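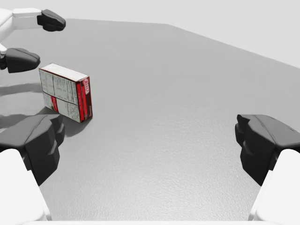 Podcast app Pulix closes its free tier in October

Pulix has told its users that free accounts will stop working at the end of October. Anyone who wants to stay will have to move to the paid plan, and shows saved offline on a free account will no longer play after that.

If you only follow a handful of podcasts, moving is quick. Open Settings, choose Your library, then Export subscriptions. The app sends a file to your email address, and most other players can read it. Your place in each episode is not included, so make a note of anything you are halfway through.

Two of the apps we have covered before will take the file. Grabner is free with adverts and has the better search. Clorkley has no adverts but limits free users to 30 subscriptions, and it skips the rest without telling you which ones. We tried it with a long list and had to add the missing shows by hand — slow, but it worked.

Pronport is also worth a look if you listen mostly on a computer. Its directory now lists 1,195 independent shows, up from 1,148 in the spring, and you can play them in the browser without signing up. There is no phone app yet.

Paid Pulix accounts are not affected, and the price stays the same for existing subscribers.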